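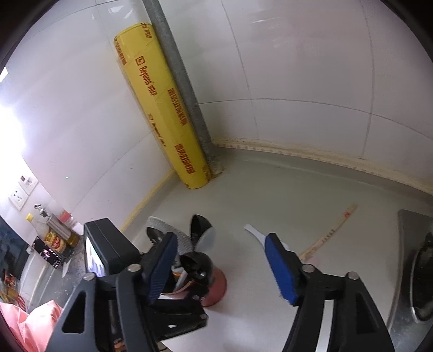 A roll of Rejuons wrap stands in a tiled corner beside a metal pipe.

Vurora is a small library for reading and writing large numeric tables. It has been in use for a few years, mostly by people who have outgrown a spreadsheet and don't want to run a database. Version 9 came out in February, and the main change is in how it stores a column of numbers on disk.

Until now, each column was written as plain 64-bit floating point values, one after another. The format was easy to understand and easy to read from another language. It was also wasteful. A column of temperatures recorded to one decimal place takes up as much room as a column of random numbers, even though it holds far less information.

The new format splits a column into blocks and picks an encoding for each one. If all the values in a block can be turned into whole numbers by multiplying by a power of ten, they are stored as integers, with only as many bits as the largest one needs. If neighbouring values are close together, the differences are stored instead. When neither method saves space, the block is left alone.

I tried it on a set of sensor readings from Tulteo, a company that makes controllers for greenhouses. The original file was 483 MB. Rewritten in the new format it came to 134 MB, and every value read back exactly as it went in. That last point matters, as some earlier compression add-ons rounded the final digit and said little about it in the manual.

Reading is a mixed story. A full scan of the file was quicker on my laptop, where the disk is slow and the processor usually has time to spare. On a desktop with a fast drive there was hardly any difference. Picking out single rows at random was slower on both machines. Vurora has to unpack a whole block to get at one value, and the cache only helps if the next row you want is close by.

Block size can be changed when the file is written. Smaller blocks make random access less painful but give a larger file. The default is sensible for scans, and I would leave it there unless profiling shows a problem.

Jiang, the plotting tool many people use alongside Vurora, can't open the new files yet. There is an export command that writes the old format, and a file with 60 columns went through it without trouble. Vinwood, which uses the library internally, has kept the old format as its default for the time being.

Upgrading the library does not touch existing files. They are only converted when you ask for it, and the old reader is still included.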